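Review: Wadstead Party Bunting and Flag Kit, 162 feet

Our street puts on a get-together every July, and for years the decorations were whatever people had in the garage. Last year that meant half a roll of crepe paper and two flags on sticks. This year I was asked to find something that would last more than one summer, and I ended up with the Wadstead kit. We have now used it for the July party and for a retirement lunch in September, so I think I can say what is good about it and what isn't.

What you get

The kit comes in a flat cardboard box about the size of a board game. Inside are four strings of pennants, a bag of plastic clips, a small spool of extra cord and a folded sheet of instructions. The strings add up to 162 feet if you join them end to end. I laid them out along the sidewalk to check and the length is right, if you include the bare cord at each end.

The pennants are polyester, sewn over the cord with a double line of stitching. You can order them in plain colors or in a national set. We got red, white and blue, which covers July and doesn't look odd at a birthday. The colors are the same on both sides, so it doesn't matter which side of the street people are standing on.

I paid $59 for it. There is a shorter version, but our street is wide and I knew we would want to cross it at least twice.

Putting it up

Two of us did the whole block in 70 minutes, using one stepladder and starting at 8 in the morning before it got hot. Most of that time was spent moving the ladder and asking people if we could tie onto their porch. The strings themselves come off the card easily. Wadstead winds them in a figure eight, and if you put them back the same way they don't tangle. I did one string in a plain loop after the party and regretted it in September.

The clips are the weak part of the kit. They are meant to snap over a gutter or a fence rail, and they hold fine on a gutter. On our fence they were too narrow and popped off whenever the wind got up. We replaced those with pieces of the spare cord, tied on. If you have thick rails, skip the clips and bring scissors.

Crossing the street is harder than the instructions make it sound. They say to pull the line tight and tie off. A full string has some weight to it, and with a long span it sags in the middle no matter how hard you pull. We tied ours from upstairs windows and it still came down lower than I wanted. A delivery van got under it with room to spare, but I would not try it with anything taller.

Weather

It rained on the evening of the party, a proper downpour for half an hour, right when the grill was going. The pennants hung down flat while they were wet and were back to normal by the time people came out again. No color ran, even onto the white ones, and I looked for it because we had a cheap set do exactly that a few years ago and stain somebody's porch post.

Wind is a different matter. The pennants at the ends of each string took the most flapping, and two of them have frayed along the bottom edge. I trimmed the loose threads and put a dab of fabric glue on them. They will do for another year or two. I would take the strings down the same night if the forecast is bad.

We left ours up for 4 days in July because the weather was good and people liked it. I could see no fading.

How it compares

Before this I had bought the Liltum paper garland, which is a lot cheaper and looks very nice indoors. It is no use outside. The first heavy dew finished it. For a kitchen or a classroom I would still buy it over the Wadstead, since it is lighter and you can hang it with tape.

A neighbor on the next street has the Hester cotton bunting. It is better looking than ours, with patterned fabric and a softer hang, and it goes well at a wedding or a garden lunch. It also has to be dried properly before it goes back in the box or it gets a musty smell. She irons hers. I am not going to iron bunting.

The Paucar set is the closest match to ours. It is polyester too, and the price is similar. The pennants are bigger and spaced farther apart, so it looks thinner when you stand under it. It does come with a drawstring bag, and I wish ours did. The Wadstead box had gone soft at the corners by the second use and I have moved everything into a plastic tub.

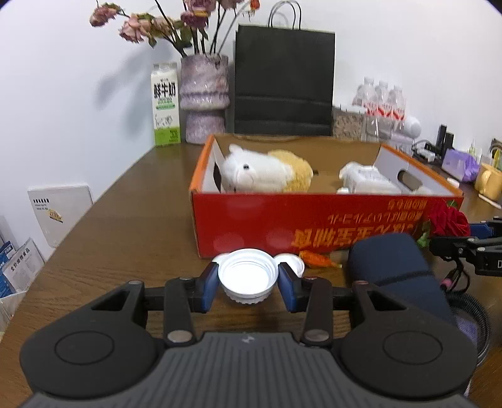
Can you wash it?

Cold water and mild soap in a sink works well, and then you hang it over a shower rail to dry. The instructions say not to use a machine, and I think the cord would knot badly if you tried.

Other small points

The smell when you first open the box is strong. It was gone after a night on the back porch.

The instructions are printed very small and one of the diagrams shows a clip that isn't the one in the bag. You don't really need them.

Replacement strings are sold separately in single colors, but not in the red, white and blue mix. If one of your mixed strings gets ruined you have to buy the whole kit again or put up with one that doesn't match. I wrote to ask if that would change and got a polite reply saying it was being looked at.

Kids will pull on it. Hang it higher than you think you need to.

Would I buy it again

Yes, for outdoor use on a street or a big yard. The stitching is solid, it handles rain, and the cost is easy to split between a few houses. I would take off one star for the clips and half for the box. If your parties are mostly indoors, get the paper one and save the money.

Three and a half stars out of five.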